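How to Oil Wooden Kitchen Tools (and Stop Ruining Them)

Most wooden kitchen tools die of neglect, and a fair number die in the dishwasher. I've killed plenty both ways. My first good cutting board, a going-away present from Olga Amaral, lasted 19 days before it split down the glue line, and I had the nerve to complain to her about it.

What you need

Food-grade mineral oil. A small bottle will outlive your interest in the project.
A sheet of 220-grit sandpaper.
Two clean rags, cotton, no lint.
Somewhere to leave things overnight where people won't use them to stir soup.

Skip the olive oil. It goes rancid, and then so does everything you stir. Walnut oil works, but think about who eats at your house before you use it.

Step 1: Wash and dry

Hot water, dish soap, a quick scrub. Then let everything dry standing up for a full day. If you oil damp wood you seal the water in, and you'll have a gray, fuzzy board by October.

Step 2: Sand

Wet wood raises its grain, so your tools will feel like a cat's tongue once they dry. Go over them lightly, always along the grain. Wipe off the dust with a barely damp rag and wait another 20 minutes.
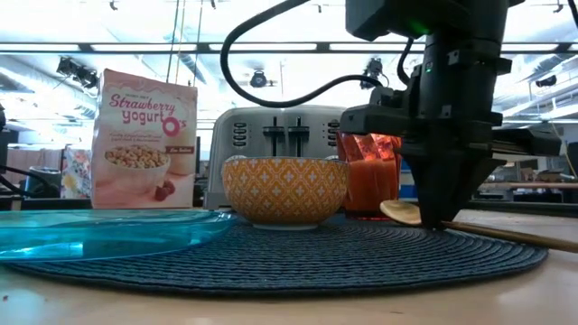

Sanding is also where people lose their patience, usually on the curved parts. Boards are easy: wrap the paper around a block and think about something else. For a spoon with a shallow bowl and a long slender handle, like the light tan one lying on the table, fold the paper into a pad the size of your thumb and work the inside of the bowl first. Save the handle for last. It takes almost no effort and you'll want the win.

Step 3: Oil

Pour a little oil on the rag and rub it in until the wood looks wet all over. End grain drinks the most, so give it a second pass. Leave everything overnight, then buff off whatever is still sitting on the surface. If it feels sticky, you used too much. Buff harder.

How often?

Whenever the wood looks pale and thirsty. My neighbor Dexter Szabo oils his every 4 weeks and keeps a chart on the fridge. I do mine when I feel guilty — twice a year, with a burst of effort before company comes.

A note on rags

Mineral oil rags can go in the trash. If you've switched to linseed or tung, lay the rags flat outside to dry first, because a wadded-up one can heat itself enough to catch fire.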